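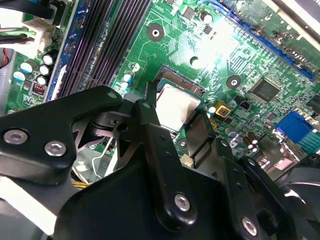
Inside the Old Office Desktops: A Little Gallery

Welcome back, and thank you for stopping by the gallery page again. A good many of you wrote after the November batch to ask for more pictures from the insides of things and fewer of the shelves we keep them on (fair enough!), so I have tried to oblige. On the bench at Grondby the desktop computers handed down by the Younis offices have been getting their turn one after another. I have been fond of the inside of a computer ever since my uncle let me take the side off his, and I still think a motherboard is one of the nicest looking things that most people never get to see.

Please don't worry if you have never opened a computer yourself. I have kept the words plain, and wherever I slip into shop talk I have tried to go back and say it again like a normal person.

The processor and its neighbors

The silver square near the middle of the green board is the processor's metal lid, and the smudges on it are thermal paste, the gooey stuff that sits between a processor and its cooler. Everybody's first instinct is to rub at it with a sleeve. Please don't! A lint-free cloth and a little rubbing alcohol will do a much better job, and your sleeve will thank you, as paste never comes out of a good shirt.

The long black slots running off toward the corner are for memory, and those are the part I would show a child first, as memory sticks are so satisfying to click into place. The fine gold pins beside the processor are another matter. I keep my fingers well away from those and ask everyone else to do the same, and I'm afraid I ask more than once.

The power supply corner
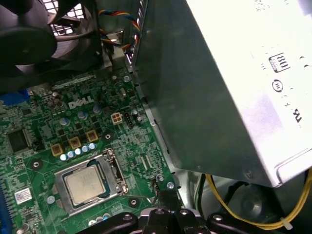
Jhun Baluyot
Bench lead and gallery keeper, Grondby

I do love this corner of a desktop, with the big silver power supply on one side and the Dell board on the other, and the DELL name printed in white right there among all the little parts. The "80" in its rounded outline on the power supply is an efficiency mark. It has to do with how much of the electricity from the wall gets passed along to the computer and how much goes off as heat, and it is worth looking for if you are ever choosing between two old machines for a spare room.

Then there is the bundle of fan wires, braided together in red, yellow, blue and black. I have a soft spot for a nicely braided cable (my colleagues at Melgate tease me for it, and they are welcome to), and the practical side is that wires kept together are much less likely to wander into the blades of a fan. If you ever unplug one, take hold of the plug and not the wires, and go gently, especially on an older machine where the plastic may have gone brittle.

The yellow-and-black squares stepping along in a diagonal are called chokes, and the little blue-and-silver cylinders below them are capacitors. Between them they help to smooth out the power on its way to the processor. When I look over an old board I always check the tops of the capacitors, which ought to be flat. A bulging one is a sign of trouble, and then the board goes on the Brolesus shelf for somebody with more patience and a better soldering iron than mine.

More pictures will go up once I have sorted through the rest, and if you have a favorite part you would like to see up close, do write and tell me which one. I read everything, even if it takes me a while to answer.

Page updated 5 August 2026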